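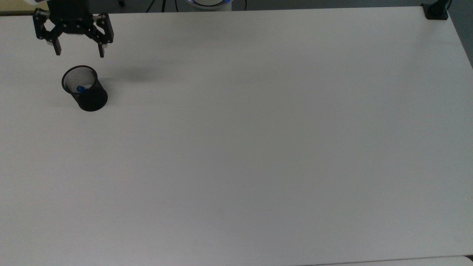
## 4. Recording the occlusion trials

In this part of the Flesis method the target lies inside a mesh container, so the head camera sees it only from above. The start position is the same for every trial: gripper open, fingers pointing down, nothing else on the white table near the container.

1. Place the container upright under the gripper, a little to the right in the head view.
2. Put one blue target inside. It may rest against the wall.
3. Open the gripper fully and select `start_pose` in the Merrick panel.
4. Check that the blue target is visible in the live view. If the rim hides it, move the container and not the arm.
5. Press **Record**. Each trial stops by itself after 408 steps.
6. Return the arm to `start_pose` before you touch the container.

**Note:** The shadow of the wrist falls on the table and is kept in the data. Please do not change the lamps between trials. In our tests the policy trained with 200 trials followed the shadow in 6 cases; with 800 trials we did not see this any more.

**Caution:** Keep your hands away from the fingers while the panel shows *Active*.

Failed grasps are saved also. Mark them with `F` and continue to section 5.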